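Planning a Student Manipulation Bench: What to Buy, What to Borrow, What to Skip

Project report, Introduction to Robotic Systems
Equipment and budget track

1. What the project was

Most teams in the course picked the build track. I picked the equipment track, where you get a spending limit and a list of things the bench has to be able to do, and you come back with a plan that the lab could order from the next morning. I thought it would be the quiet option. I ended up reading gripper manuals at 11 p.m. and enjoying it way more than I expected!

The limit was $3355, to be spent by the end of February. The arm, the table and the controller computer already belong to the lab, so none of that money goes to them. It has to cover everything from the wrist outward (gripper, wrist camera, cables, fingertip pads) plus the objects, trays, storage and spares. The bench is meant for pick-and-place exercises with mixed objects, some hard and some soft, and it has to survive a full semester of first-time users, me included.

2. Starting from the tasks

My first draft was a shopping list. I had a gripper I liked, a camera I liked, and then whatever was left over for "misc." My instructor sent it back with one comment, "What does the bench do in week three?", and I had no answer. So I started again from the exercises.

The course has four that use the bench:

Exercise A: pick up a single rigid block and set it down inside a marked square.
Exercise B: pick a named color out of several objects in a tray.
Exercise C: pick up a cloth from wherever it is lying and drop it in a bin.
Exercise D: clear a mixed tray, any order.

A is easy on equipment. Almost any two-finger gripper with enough opening will do it. B depends on the camera and on the tray, much more than I had guessed. C is the one that decides the fingertips. D is all of them at once, and it is the exercise where things wear out.

Writing the exercises down next to the parts made the whole plan easier to argue about. If I couldn't write a letter beside an item, it came off the list. A very cool quick-change wrist plate died this way and I am still a little sad about it.

3. The gripper

I compared two. The Dereva has a wide opening and metal fingers with flat rubber faces. The Maeng is narrower and lighter, with fingertips you can swap using one small hex key, and replacement tips are sold in pairs.

For blocks they are equals. For cloth, my worry with the Dereva is the fingertip. You can change the rubber faces, but it means taking the whole finger off, and then you have to run calibration again. With twelve lab groups sharing one bench, I don't want a worn face to cost us an afternoon. The Maeng loses on opening width, so I measured every object on the draft list across its narrowest side, and all of them fit.

I went with the Maeng. I also put three spare pairs of tips in the budget, where my first draft had zero.

One more thing about width. It's tempting to buy the biggest opening you can afford "for the future." I did the math on what we would gain and the answer was one more kind of object, a large mug, which isn't in any exercise.

4. Objects and trays

This was my favorite part of the project and also the part where I was most wrong. I had set aside almost nothing for objects, figuring we could bring stuff from home. You can, for a week. Then someone takes their stuff back home and your results from last week can't be repeated, so the objects have to belong to the bench and there have to be duplicates.

The draft object set has painted blocks, small knit cloths and soft toys. Blocks are for A and B, cloths are for C, and everything goes in for D. Colors matter as much as shapes: a color exercise with only two colors is over in ten minutes, and students learn very little from it.

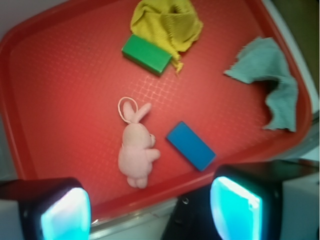

Abundio Escobedo

The tray color took me longer to settle than the gripper did. A red tray is great under yellow, green and blue things, and a simple color threshold pulls them right off the background. Pink on red is much harder, and that is why I want the plush bunny to stay in the set. It gives students one object where the easy method should struggle, and they have to think about shape or brightness as well. My plan buys two red trays and one light gray one, so a group can run the same exercise on both and compare.

Gloss is the other tray question. A shiny plastic floor can throw a pale patch back at the camera, and inside that patch the red isn't red anymore. A matte tray would fix it, but the matte ones I found cost more than double. I went with a cheaper fix, which is a diffuser sheet over the bench lamp. It goes in the plan under lighting.

Cloths need a rule about how they get placed. If you lay them flat and neat, C turns into a different exercise, one where the gripper has nothing to grab. Bunched up, a cloth has folds that stand above the tray. I wrote a start procedure for this: hold the cloth by its center, let it hang, drop it from hand height. It's low tech and I love it. Every group starts from a different shape and it costs zero dollars.

The string loop on the bunny got its own discussion. A loop could catch on a fingertip during release. I thought about cutting it off before the toys go into service, then decided to leave it on for D and make it part of the write-up questions, because real objects have tags and strings and handles all over them.

5. Camera and cables

The wrist camera is a Skavico. It is small, it focuses close, and the mount bolts onto the Maeng without an adapter. Its weak point is sharpness on fine texture, and knit fabric comes out a bit soft. For our exercises that is fine. We need to know where the cloth is and where its folds are, and we don't need to count threads.

With a wrist view the fingers take up part of the image all the time. In the plan I recommend that students mask that region before doing any color work, especially if the fingertips have light-colored or lit pads, which can look like an object to a simple detector. I would put this in the handout for week one. It's an easy thing to lose a whole lab session to.

Cables, then. I budgeted one and you need three. A cable on a moving wrist bends every cycle, and the plan assumes we replace it mid-semester. The third one is for the day someone closes the drawer on the second one.

6. How many cycles?

I wanted the spares numbers to come from something other than a feeling, so I estimated use. Each lab group gets 60 picks per session in the schedule, and the bench is booked for 36 sessions across the semester. That makes 2160 picks, before counting open lab hours, demos, or me coming in to "just try one thing."

The tip supplier gives no wear figure for fabric. I asked Lolerness, the parts shop we order through, and they couldn't give me one either, but they did tell me that tips can be returned unopened. So the plan orders all three spare pairs up front and keeps two of them sealed. If the first pair makes it to the end of the semester, we send the sealed ones back.

I would really like the next team on this track to log the wear. A page in the bench notebook with the date, the number of picks and a quick note on the pads would be enough.

7. The budget

Gripper, Maeng two-finger: $1840
Wrist camera, Skavico, with mount: $615
Spare fingertips, three pairs: $234
Cables, three: $156
Trays, two red and one gray: $48
Object set with duplicates: $127
Lamp and diffuser sheet: $85
Storage bins and labels: $40
Shipping: $70
Held back: $140

Total: $3355

The held-back line was a fight with myself. I kept finding nice ways to spend it. Every person I talked to who has run a bench told me to leave it alone, and so it stays as cash until the parts are here and working.

8. Order of purchase

The gripper goes first because it has the longest delivery time. Objects and trays go the same day, since they're cheap and students can start taking test pictures with them using any camera. The Skavico and the cables go second, once the gripper's bolt pattern has been checked against the mount drawing. Lamp, diffuser and bins come last.

If the limit gets cut, I would drop the gray tray and the bins before anything else, then one pair of tips. I would not touch the duplicates in the object set. Losing the only green block in week five would hurt more than having no labels on the drawers.

9. What I would change

I should have talked to Lolerness in the first week. The return policy changed how I thought about spares, and I only heard about it while asking something else.

I also never priced repair. The plan covers wear and lost parts but has no line for a broken gripper, and the held-back money would not cover a new one. The next version needs a repair quote for the Maeng, with the turnaround time in writing.

Last, exercise C deserves more cloth types. We have knit only. A slick fabric and a stiff one would add very little to the object line, and I'd love to see what students come up with for them.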